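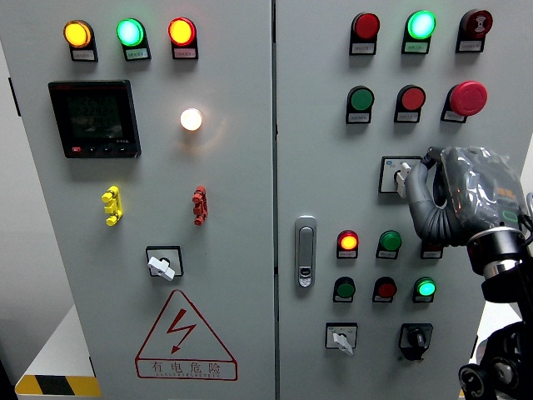 Call for participants | Panel labelling and layout trial

Wysocka is looking for 19 people who work with low-voltage control panels, or used to, to spend a day telling us what is wrong with ours.

We should say early on that we don't believe most of what gets written about "intuitive" panel design. Every maker claims it. Few of them put a stranger in front of the doors and ask which switch they would turn first. Our client, Gelley, has a layout it is pleased with and a report from Nadeo saying operators "respond positively" to it. We have read the report. The operators were asked by the people who drew the layout, and we would like a second opinion from somebody with no reason to be polite.

What you would do

You work through a set of switching tasks at a pair of cabinet doors, first with the written procedure and then without it. After each set you fill in a form and talk to one of us. There are 246 questions in the full bank, but no participant gets all of them. Expect the session to take most of a day, with a proper lunch break.

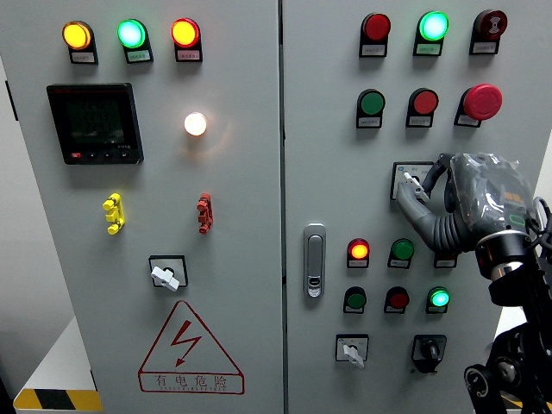 Lamp colours are where we expect the most argument. The convention is supposed to be settled, yet every site we visit has its own reading of what amber means and whether anyone need act on it. With yellow-orange, green and red-orange lamps all lit along the top of one door, and a bright white one lower down beside the meter, we want to know what you take the panel to be telling you before you have looked at a single label. The label plates are small. If you need to lean in or fetch your glasses, do it, and put it on the form.

Who we want

Electricians, panel builders, maintenance fitters and plant operators. Retired is fine. Some of you should read Chinese and some should not, as the warning text on the doors is in Chinese and we doubt the symbol does as much of the work as is claimed. Please don't apply if you have worked for Gelley or Nadeo, or if you sell panels.

Pay and practical matters

The fee is 700 for the day, paid whether or not we like your answers. Travel is extra, on receipts. Sessions are held at the Grondance building, room 241, during November 2023. Bring your own safety shoes. You will be asked to sign a confidentiality form - two pages, and worth reading before you sign it.

To apply, send a few lines on the panels you have worked with and one you disliked, with the reason. No CV needed. Quote "Panel trial" and tell us which dates you can't do.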